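Trekero ships version 7 of its turnout control board

Trekero, the model railroad electronics maker based in Gesau, has released version 7 of its turnout control board. The new board went on sale on 13 June 2026 and replaces the one the company stopped making in May.

The board drives slow-motion turnout motors from a push button, a toggle switch or a signal on the layout bus. It stores the last position of each turnout and restores it when the power comes back on. Travel limits and speed are set one output at a time with the two buttons on the board, so no computer is needed for a basic setup.

Owners who run their layouts from software can use the serial connector instead. Each board takes an address, and the highest address the firmware will accept is now 432. The old limit was 342, which some clubs with large modular layouts had already reached.

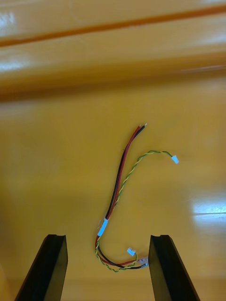
Will the new board work with the wiring from the previous version?

Existing plugs fit the outputs and the power input without changes, but the bus connector has been moved to the other short side and a longer cable may be needed.

Trekero has also changed the way the board handles a stalled motor. The earlier version kept pushing until it timed out, which could bend a throw rod if ballast got into the points. The new one cuts power as soon as the current climbs past a set level, then flashes a red LED next to the output. Pressing the button once clears the fault and tries the move again.
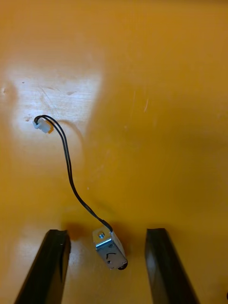
The stall level can be raised for stiff turnouts, and the manual has a table of starting values for the common motor types. Trekero advises leaving it at the factory setting until the linkage has been checked by hand -- most faults found in testing came from tight linkages, according to the company.

Frog polarity switching is built in on every output. A relay changes over at the midpoint of travel, and the point can be shifted in either direction from the setup menu.

Mathebula, which sells a range of signal heads and detectors, says its current detectors can be connected directly to the inputs. A firmware update for its older units is planned.

The board is listed under part number 2193 and is sold assembled or as a kit. Arkberg is handling mail orders outside Gesau. The manual is a free download, and printed copies can be ordered with the board.
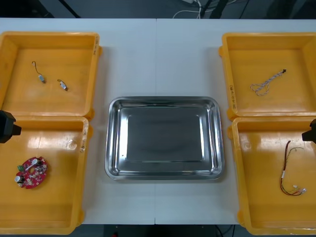

Four yellow bins and a steel tray on a white work table.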